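Retby Will Lose 47 Old Ash Trees Before Summer

March 9, 2020

The town of Retby will cut down 47 ash trees along Tapley Road, and the work starts in the first week of April. The trees are sick with ash dieback, and the town says that dead branches can fall on the sidewalk and on parked cars.

Gemma Kershaw, who is responsible for the parks in Retby, explained that all 107 ash trees on the road were checked during the winter. "We wanted to keep as many as possible," she said. "The other ones will be trimmed and checked again next year."

The cutting will be done by Jedia, a tree company which already worked for the town after the storm two years ago. One side of the road will be closed to cars between 8 a.m. and 3 p.m. on working days. The bus will stop at the library during this time.

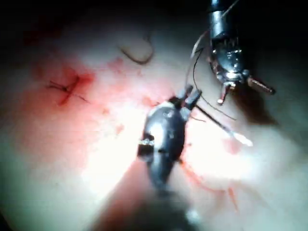
Not all neighbors are happy with the plan. Liam Dawber has lived on Tapley Road for many years and he would like the town to wait until the fall, when the birds have left their nests. Mrs. Kershaw answered that every tree will be looked at for nests on the morning of the work, and a tree with a nest will stay until the young birds have gone.

The town will plant 88 young trees in the same places and in the small park behind the school. They will be mostly field maple and hornbeam. Ngan-ling Tai, who grows trees in a nursery outside the town, advised to mix the kinds, so that one disease cannot take the whole road again.

The wood chips will be free for residents. They can be picked up at the town yard on Saturdays, and people must bring their own bags and shovel. Larger logs are not given away.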